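Working out the seam position on a stone worktop

Applies to granite, marble and quartz composite, 20 mm or 30 mm thick. Laminate is jointed differently and is not covered.

1. Measure the run

Measure along the wall at worktop height, then again along the front of the base units. Walls are seldom straight, so expect two figures. Write both down and use the longer for ordering. In the worked case below the wall side is 2,083 mm and the depth is the usual 620 mm.

2. Check the slab and the access

Ask the yard for the usable slab size, not the nominal one. Priltico lists both; Tidcombe gives usable size on request. Then measure the narrowest turn between the street door and the kitchen. A piece that fits the slab may still not go round the stairs.

3. Mark the no-seam zones

No seam within 160 mm of a sink or hob cut-out. No seam over a dishwasher, as there is no cabinet side beneath it to carry the joint. A seam directly over a cabinet side is acceptable and is normally the best choice.

Draw the zones on the plan in red. What remains is where the seam can go. On a straight run with no cut-outs there is often no need for one at all.
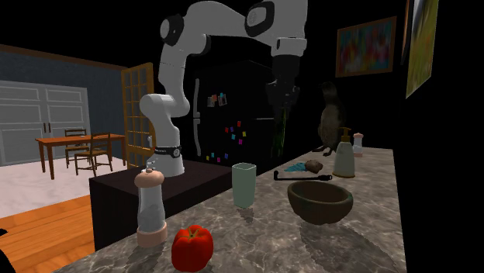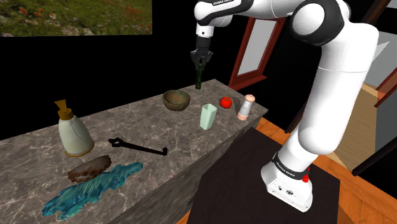 Kitchen renders with the countertop in place. Marble in the second view.

4. Set the seam

For the worked case, the first cabinet side past the sink zone falls at 791 mm from the left-hand wall. The seam goes there, leaving 1,292 mm for the second piece. Add the two lengths and check them against step 1 before anything is sent for cutting.

With veined stone, ask for both pieces from the same slab and mark the direction of the veining on the template. Theda Diekmann's template sheet has an arrow for this - use it even when the stone looks plain.

5. Overhang and support

Front overhang is 20 mm past the door faces. An unsupported end overhang of more than 122 mm needs a bracket in 20 mm stone. Fix brackets to the cabinet side, never to the back panel.

6. Dry fit

Set both pieces down without adhesive. Run a straight edge across the seam in three places. Shim under the cabinet, not under the stone. Leave 3 mm at the wall for sealant.

Template sheet revised in December by Mebrat Admasu. Older copies show the hob zone too small.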